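Workshop > Automation > Upkeep

Keeping the two-arm table running at Skadgate

February. By the Jalex workshop desk

The technician who looks after the two-arm snack table at Skadgate has no office. There's a stool, a drawer of hex keys and a notebook with coffee on it. We got half an hour, most of it with the technician talking over one shoulder.

"People ask about the software first. I get it. But most of my day is cables and fingertips."

The setup is plain enough. A wooden table against a white wall, gray basket at the left, two white arms, snack packets to be picked up and put in the basket. The Jastberg group paid for the table two winters ago and the technician has had charge of it from the start, first as a side job, now full time.

Mornings start at 7:30. Power stays off for the first look. Cables get followed by hand from the base up, every loop, feeling for a flat spot or a nick in the jacket. Then power on, both arms to rest, and a slow run through each joint.

"You want slack at the elbow. Not a lot. Too little and it pulls on the connector every time the arm reaches, too much and it snags on the other arm. I've had both in the same week."

The left arm gets more attention than the right. It works nearest the basket and folds tighter to do it, so the cable there bends more. The technician swaps it every 900 hours whether it looks bad or not. The right one goes longer.
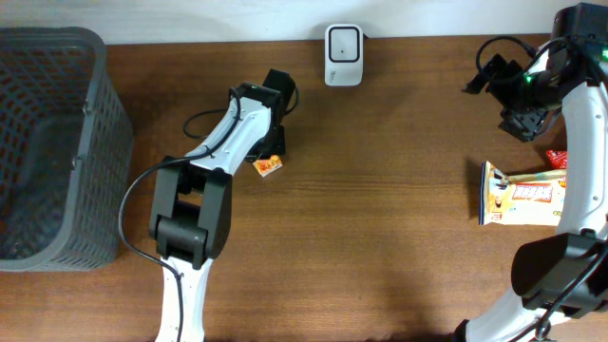

Screws, then cables, then fingers

The order matters to this technician, who was quite firm about it. Screws on the white links come first. A quarter turn check, no more, and a dab of thread lock on any that move. The printed parts don't forgive a heavy hand. "I cracked one in the first month. Just kept turning. Felt fine, felt fine, then it wasnt."

Screws get done every 30 hours. Cables daily. Fingers whenever the log says grip is dropping, or after 2,000 picks, whichever is first.

And the fingers are where it gets fussy. Dust from the packets, skin oil from people handling them, a bit of salt if a bag has split. All of it ends up on the grip faces. A soft toothbrush, dry, along the pattern one way and then the other. Alcohol on a cloth if that fails. Never on a brush - it flicks up onto the lens.

The wrist camera gets checked right after. Fingers open, nothing between them, and the technician looks at the picture for two things: are both tips at the same height, and how much glare is coming off the wood.

"If one tip sits higher, somebody bumped the mount or I put it back wrong. Usually I put it back wrong."

Glare is the longer fight. The table has a finish on it and it throws light back at the camera. A matte mat was tried and the packets slid differently, so the mat went. Now there's a lamp position marked with tape on the ceiling rail and a rule that it doesn't get moved. It gets moved. 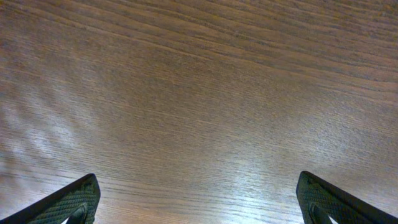
Wrist camera view with the gripper fingers open. The pale patches are light off the tabletop.

Spare parts come from Shi, a small supplier the technician likes for one reason, they pick up the phone. A box of spare joints sits under the bench. Full swap of a joint takes an afternoon, most of it setting the zero again. Arm flat, arm up, note the numbers, do it over. If the second set doesn't match the first, do it a third time and go get lunch.

What about the two arms hitting each other? Pause. "They've touched. Yes." There's a limit in the settings now so neither one goes past the middle at full speed. The fix before that was the technician's hand on the stop button.

Any advice for someone setting up a pair like this? Leave room behind the bases. Label both ends of every cable. Keep the basket in the same spot, down to the finger width, and check it after cleaning. After that the technician had to go, the 2 o'clock run was starting and the lamp had been moved again.
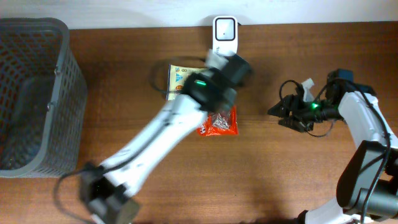
Both arms over the table, the left one above the snack packets. Green lights show near the wrists.

The stool, we're told, is on order too. A better one. The request went in at 600 hours.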